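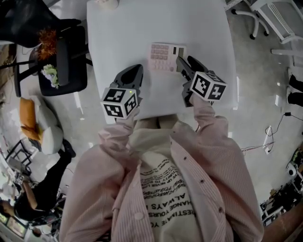 Calculadora cor-de-rosa sobre uma mesa branca.

A calculadora de mesa não devia sair do escritório

Opinião — Xuân Đồng

Em dezembro, quando a Tapia renovou o material dos postos de trabalho, a lista de artigos a abater incluía as calculadoras. O argumento era o habitual: qualquer computador faz contas, qualquer telemóvel faz contas, e um objeto com uma só função ocupa superfície útil. Pedi que a minha secção ficasse de fora. Mantenho a posição e exponho os motivos.

O primeiro é de ordem mecânica. Uma tecla física tem curso, resistência e limite. O dedo sabe onde está o 5 sem que os olhos abandonem o documento que se confere. Num ecrã tátil essa informação perde-se: é preciso olhar para a folha, olhar para o vidro, voltar à folha e reencontrar a linha. Numa guia de remessa com 35 linhas, são 70 deslocações do olhar no percurso de ida e volta, se se transcrever uma parcela de cada vez. Quem confere guias todos os dias sabe em que ponto da coluna começa a enganar-se.

O segundo é a separação dos suportes. A folha de cálculo é o objeto sob verificação. Usar a mesma folha para verificar a soma que ela própria produziu é um procedimento circular. Já vi uma fórmula que excluía a última linha passar por duas revisões, ambas feitas no mesmo ficheiro, ambas com a mesma fórmula. Bảo Doãn somou a coluna à mão num teclado de plástico e encontrou a diferença antes do almoço.

Thắng Lưu, que trata das compras, contesta este ponto. Diz que uma segunda fórmula, escrita por outra pessoa, cumpre a mesma função e deixa rasto. Quanto ao rasto tem razão. Uma calculadora sem impressão não guarda nada, e o erro de digitação desaparece com o resultado. A minha resposta é somar duas vezes, a segunda de baixo para cima, e anotar o total a lápis na margem. É um método lento. Para valores que vão seguir para pagamento, aceito a lentidão.

Há ainda a questão da mesa. Defendo mesas claras, lisas e com poucas coisas em cima. Sobre um tampo branco, um objeto de cor localiza-se de imediato, e o rosa pálido, que alguns colegas consideram pouco sério, serve tão bem como outra cor qualquer. Os modelos pretos e cinzentos do lote anterior desapareciam debaixo das pastas ou confundiam-se com o resto do equipamento. A cor de uma ferramenta partilhada é um critério de arrumação e devia constar da nota de encomenda.

O que não defendo é a calculadora como ornamento. Um aparelho por posto é excesso. Na nossa secção bastam 2, colocados nas mesas onde se confere papel e devolvidos ao mesmo sítio no fim da tarefa. Também não defendo modelos com funções que ninguém usa: para conferir faturas são precisas as quatro operações, uma memória, a percentagem e um visor legível com a luz do teto. O resto aumenta o número de teclas e reduz o tamanho de cada uma.

A decisão da Tapia prevê uma revisão da lista. Proponho que as calculadoras passem da categoria de equipamento individual para a de material de verificação, com os carimbos e as réguas. A alteração ocupa uma linha no inventário e pode ser feita sem nova compra.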